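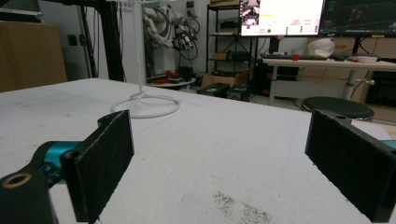 Figura 4. Superficie blanca de la mesa en la sala de pruebas de Grudcombe.

4. Materiales y procedimiento

4.1. Muestra de establecimientos

El estudio se realizó en 133 comercios de proximidad de Dellton y Graseck, en su mayoría papelerías, mercerías y tiendas de recuerdos. Se excluyeron los locales con menos de un año de actividad y los que pertenecían a cadenas con un plan de exposición fijado por la central. Los comercios de Graseck tienen una superficie de venta menor y dependen más de la temporada de verano, por lo que las dos localidades se analizan por separado en el apartado 5.

En cada comercio se registraron las ventas de artículos colgados de precio bajo (llaveros, pulseras, cintas, imanes con blíster) durante dos periodos. El primero corresponde a la disposición habitual de la tienda. En el segundo, los mismos artículos se trasladaron a un expositor de sobremesa situado junto a la caja. El precio no se modificó en ningún caso. La recogida de datos terminó en agosto de 2020 y reunió 3042 tiques válidos, una vez descartados los que no permitían identificar el artículo.

4.2. Expositores

Se compararon dos soportes: una bandeja plana con separadores y un expositor vertical de alambre blanco, con base circular, poste fino y dos niveles de ganchos dispuestos en círculo. El expositor vertical ocupa menos mostrador, pero concentra el surtido en altura y obliga al cliente a desplazarse o a buscar entre los ganchos del lado opuesto. La bandeja deja todo el surtido a la vista desde una sola posición y se desordena con más facilidad a lo largo de la jornada.

La asignación de soportes se hizo por sorteo dentro de cada localidad. Los comerciantes recibieron una hoja con la distribución de los artículos por niveles, siguiendo el esquema de Woldemariam: piezas largas en el nivel superior y piezas cortas en el inferior. Se les pidió que repusieran al cierre y que anotaran cualquier cambio de posición. Catorce comercios no devolvieron la hoja de incidencias y se mantienen en la muestra con una variable de control.

La distribución por niveles se ensayó antes en la sala de Grudcombe, sobre una mesa con borde de madera clara cubierta en su mayor parte por una plancha blanca de espuma.

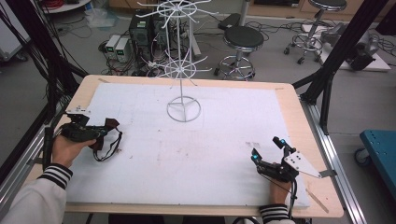
4.3. Variables y análisis

La variable dependiente es el número de artículos colgados por tique. Como variables explicativas se incluyeron el tipo de soporte, la localidad, la superficie de venta y la hora de la compra, agrupada en tramos. Se ajustó un modelo de Poisson con efectos aleatorios por comercio, y los intervalos de confianza se obtuvieron mediante 2000 remuestreos. Los comercios con menos de 20 tiques en alguno de los dos periodos se excluyeron del modelo principal y se recuperan en el análisis de sensibilidad.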